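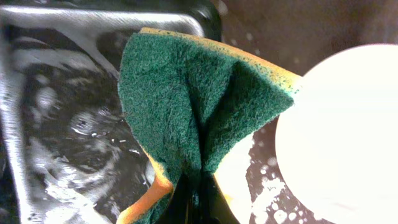 Caught Kristine Cabrera between site visits, phone in one hand, breakfast burrito in the other. She runs the design side at Purnetti, the firm that took on the old Vindel feed store on the corner lot. Doors open in November. She gave me half an hour. We used most of it on windows.

"Everyone asks about the roof," she said. "The roof was easy. Ask me about the windows."

OK so, the windows. 50 of them, steel sash, most painted shut. The first plan was to pull the lot and order new. Cabrera fought it. "You swap those out and you've got a different building. Same brick, different building." The shop doing the repairs has been at it since spring, a wall at a time, north side last.

Purnetti bought in back in 2022, when the place had a tree growing thru the loading dock. Cabrera remembers the first walk well. "Nestor put his foot through the floor. Up to the knee. He still wanted it." That's Nestor Cabanatuan, her structural engineer. He's fine.

Upstairs will be 6 apartments. Ground floor is one big room, 1690 square feet, and no tenant signed yet. A restaurant? "Maybe. I'd take a hardware store. I'd take anybody who keeps the lights on after five."

The grain chute stays. It drops right through the stairwell and she drew the stairs to wrap around it, which the city did not love. Two rounds of drawings, then a third. "Hinata Yagi in my office drew every one of those. Buy her a coffee."

Parking she didn't want to talk about. I asked twice. "There's a lot behind it. It's a lot. It has spaces." Moving on.

What would she do diffrent? Long pause, burrito gone by now. "Start on the windows sooner. And budget for the chute." Then her other phone rang and she was out the door, hard hat still on my desk. Kristine, it's at the front counter if you want it.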